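Lumari Tabletop Oil, Clear Satin

Home > Wood Care > Oils and Waxes > Lumari Tabletop Oil

Made by Cledolero
Rated by 2,959 customers
In stock, ships from our Dastorside warehouse

Lumari Tabletop Oil is a clear, plant-based oil and wax blend for bare interior wood. It is made for kitchen tables, butcher-block counters, workbenches and desks. The oil soaks into the surface and leaves a low satin sheen. It contains no stain, though it will warm the color of most woods a little. Pale woods such as maple and birch change the least. Walnut and cherry get noticeably darker.

Sold in a 300 ml can, a 1 liter can and a 100 ml trial bottle. The trial bottle is the same product as the cans and is enough for a cutting board and a couple of small shelves.

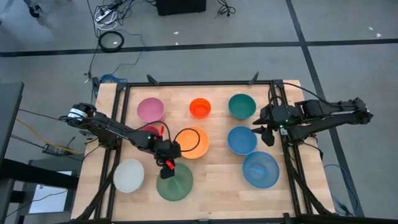

Can I put Lumari over an old varnish?
The varnish has to come off first. Oil can't soak through a sealed surface and will sit on top as a sticky film. Sand or strip back to bare wood, then start with the steps under Application.

Coverage

The 300 ml can covers up to 80 square feet in one coat on smooth hardwood. Softwood and end grain take more, sometimes twice as much on the first coat. Most tables need two coats. A top used for food prep every day should get three, and the underside should get at least one so the board doesn't cup.

Application

Sand the wood to 150 grit. Going finer than 180 closes the grain and the oil won't take evenly. Vacuum the dust, wipe with a barely damp cloth and let the wood dry overnight.

Stir the can. Do not shake it. Pour a small amount on the surface and spread it with a white pad or a lint-free cloth, working along the grain. Leave it for 15 minutes, then wipe off everything that has not soaked in. The surface should feel almost dry to the hand when you are finished. If it feels tacky the next morning, too much was left behind. Put a few drops of fresh oil on a pad, rub the tacky area and wipe again.

Wait 12 hours between coats. In a cold or damp room, wait 24.

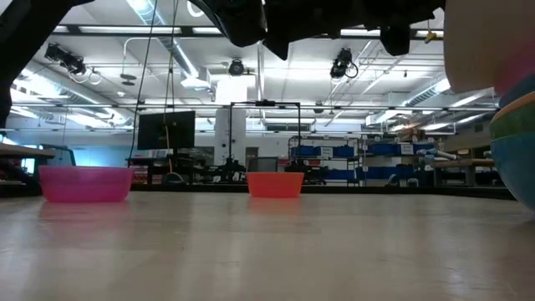

Pink and orange bowls on a light-colored wooden top.

Drying and curing

Light use is fine the day after the last coat. Full cure takes two weeks. During that time keep water off the surface, don't cover it with a tablecloth, and lift things instead of sliding them. Once cured, the finish stands up to water, coffee and cooking oil if they are wiped up the same day. It does not protect against hot pans. Use a trivet.

Customer review

"I used this on an eight-foot dining table that had gone gray around the edges. Two coats in February with the windows shut, so drying was slow, closer to a day and a half for each. The smell is like linseed and was gone by the end of the week. I had used Carrasco Paste Wax on it before and had to sand more than I expected to get that out. The can lid is hard to get back on straight. The table looks good and I would buy it again." Latrice Mercado

Care and touch-ups

Clean with a damp cloth and a drop of mild dish soap. Avoid bleach, ammonia and scouring pads. When water stops beading, or the wood looks dull where plates and elbows go, apply one thin coat to the worn area and blend it out. You do not need to redo the whole top. Rings and light scratches can be sanded by hand with 180 grit and spot-oiled.

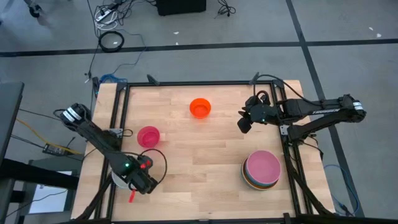 Safety and storage

Oily rags can heat up and catch fire without a flame. Soak used cloths and pads in water, or lay them flat outdoors to dry, before you throw them away. Keep the can closed, away from frost and out of reach of children. An opened can keeps for a year. If a skin forms on top, cut it out and strain what is left.

Shipping and returns

Orders placed before noon leave the same day. Unopened cans can be returned within 30 days. We cannot take back opened cans, so please order the trial bottle if you are unsure about color.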